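Endari startet Beratung für kleine Kühlschränke in Zondcombe

Januar — von Irja Suominen, Pressestelle Endari

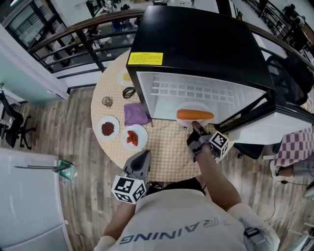

Zondcombe. Der Haushaltsdienst Endari bietet ab sofort eine kostenlose Beratung für Menschen an, die zu Hause nur einen Mini-Kühlschrank haben. Das Angebot richtet sich an Studierende und an Bewohner von Einzelzimmern. Für das erste Halbjahr stehen 300 Termine zur Verfügung, davon sind 81 schon vergeben.

In der Beratung wird gezeigt, wie man wenig Platz gut einteilt: Karotten, geschnittene Erdbeeren oder gekochte Bohnen kommen auf flache Teller und bekommen jeder ihren festen Ort. «Viele Leute stellen alles vorne hinein und finden nach einer Woche hinten das Vergessene», sagt die Projektleiterin Britta Wunderlich. «Wir räumen gemeinsam aus und wieder ein — das dauert weniger als eine Stunde.»

Anmeldungen sind möglich im Büro von Endari, täglich ab 9 Uhr. Ein Merkblatt liegt dort ebenfalls zum Mitnehmen.

Kommentare

Heledd M.: Gilt das auch für Wohngemeinschaften? Wir sind zu dritt mit einem sehr kleinen Gerät.

Endari: Ja, bitte bei der Anmeldung angeben.

Lai-ching: Geschnittene Erdbeeren halten bei mir höchstens einen Tag. Ich schneide sie lieber erst vor dem Essen.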